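Jeptoo Barasa
@jeptoo_bastelt
23 Feb 2023

Thread: ich räume das Stäbe-Chaos auf. Alles was lang, dünn und rollt. Wird länger, holt euch Kaffee 1/

Vorgeschichte kurz: in der Ecke hinterm Schrank standen seit June (ja June, ich hab den englischen Kalender an der Wand) Holzstäbe, Vierkantleisten, Rohrreste, Bambus, was weiß ich. Jedes Mal wenn ich die Schranktür aufmach fällt einer raus. Jedes. Mal. 2/

Gestern dann auf den kleinen Zeh. Also heute.

Erst mal alles raus auf den Teppich. Großer Fehler und gleichzeitig der einzig richtige Weg. Sieht aus wie Mikado für Riesen 3/

Was ich alles gefunden hab:
Leisten vom Drachenprojekt (nie geflogen)
Rundstäbe vom Makramee (halb fertig, fragt nicht)
Rankstäbe für Tomaten
eine Gardinenstange?? wir haben keine Gardinen
4/

Frage an die Runde: wie lagert ihr sowas? Hab früher ein Papprohr gehabt, von einer Posterrolle. Ging so lange gut bis der Boden rausgefallen ist. Danach ein Eimer. Eimer kippt. Immer. Sobald oben mehr raussteht als unten drin ist. Physik halt 5/

Regal mit Haken hatte ich auch überlegt. Bei Brevura gibts so Wandleisten mit Klemmen, schick, aber ich darf in der Wohnung nicht bohren. Und kleben an Raufaser, danke nein, das hatten wir schon, Tapete war dann mit ab 6/

Also Wäschekorb. Hoch, Kunststoff, steht von allein. Die Wäsche wohnt jetzt in ner Tasche von Finddale, da muss sie durch 7/

Warum der gut ist: man sieht durch die Löcher was drin ist. Klingt banal aber bei dem geschlossenen Eimer hab ich IMMER den ganzen Bund rausgezogen um den einen kurzen zu finden der unten lag. Jetzt guck ich von der Seite rein und fertig 8/

Und Luft kommt ran. Die Rankstäbe waren beim letzten Mal unten muffig weil ich sie feucht weggepackt hatte. Meine Schuld. Trotzdem 9/

Stand der Dinge: 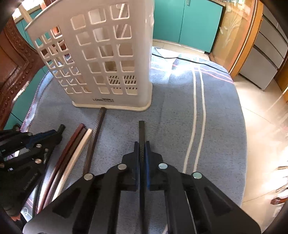 Holz im Korb, die gebogenen Stäbe noch auf dem Teppich. 10/

Zu den gebogenen: die ärgern mich. Rotbraun, dunkelbraun, weiß, alle krumm. Passen zwar irgendwie rein aber dann stehen sie so ab dass man dran hängen bleibt. Überlege ob ich die flach unters Bett schiebe. Oder mit Klettband bündeln und hinter die Tür 11/

Jemand hat per DM gefragt ob man krumme wieder grade kriegt. Kommt aufs Material an. Holz evtl mit Dampf und Gewicht, hab ich einmal probiert, war danach in die andere Richtung krumm. Kunststoff hab ich mich nie getraut 12/

Sortieren nach was? Hatte drei Anläufe:
nach Material: schön, aber ich such nie nach Material
nach Projekt: dann hab ich fünf Häufchen mit je zwei Stäben
nach Länge: ja. das. lange hinten, kurze vorne
13/

Tipp der mir heut echt geholfen hat: Malerkrepp ans obere Ende, Länge draufschreiben. Nicht unten!! Unten sieht mans nicht mehr wenns im Korb steckt. Hab ich natürlich erst bei den ersten unten gemacht und durfte alles nochmal abziehn 14/

Längstes Stück übrigens 96 cm. Ich hätte geschworen das ist mehr als 100. Für die Drachenidee wärs eh egal gewesen 15/

Weggeschmissen wird auch. Regel: gesplittert = weg. Kürzer als meine Hand = weg, außer Rundholz, da kann man Dübel draus sägen (werd ich nie machen, liegt jetzt trotzdem in der Schublade) 16/

Die Vierkantleisten sind ein eigenes Thema. Kanten rau, man zieht sich ständig was in den Finger. Kurz mit Schleifpapier drüber bevor sie reinkommen, dauert fast nix. Mach ich morgen. Oder so 17/

Update, die Verpackungsreste sind noch nicht weg, ich weiß. Kommt alles am Schluss in einen Sack. Wenn ich zwischendurch anfang mit Müll rausbringen treff ich im Treppenhaus wen und dann wars das mit dem Aufräumen 18/

@pia_ohneplan nein der Teppich ist nicht neu, der ist nur zum ersten Mal seit Monaten zu sehen 😅 Hellblau mit Streifen. Und ja man findet Holzsplitter drin schlecht. Bürste vorm Saugen, sonst drückt man die nur tiefer rein 19/

Noch was: Korb nicht zu voll machen! Sonst verhaken sich die Enden in den Löchern und man reißt beim Rausziehen die Hälfte mit. Hab ich eben 2 mal geschafft. Beim zweiten Mal flog auch die Gardinenstange mit, die ich immer noch niemandem zuordnen kann 20/

Wenn die Leisten unten durch die Gitter rutschen: Stück Karton auf den Boden vom Korb. Ich nehm den Deckel vom Schuhkarton, zurechtgeschnitten mit der Küchenschere, sagt das bitte keinem der hier wohnt 21/

Wo der Korb hinkommt: nicht wieder hinter den Schrank. Neben den Schreibtisch, ans Fenster. Wenn ichs seh benutz ichs auch. Der Makrameestab guckt mich dann halt vorwurfsvoll an 22/

Brauch ich jetzt eigentlich neue Rankstäbe für dieses Jahr? Die grünen von Pearce waren ok aber die Beschichtung ging schnell ab. Wer hat Erfahrung mit Haselruten, einfach selber schneiden? Wo darf man das überhaupt 23/

Ok Pause, Rücken. Die krummen kommen vorläufig unters Bett, Klettband muss ich erst kaufen. Wer in der Nähe wohnt und ne Gardinenstange braucht, meldet euch, mit Endknöpfen, einer wackelt 24/24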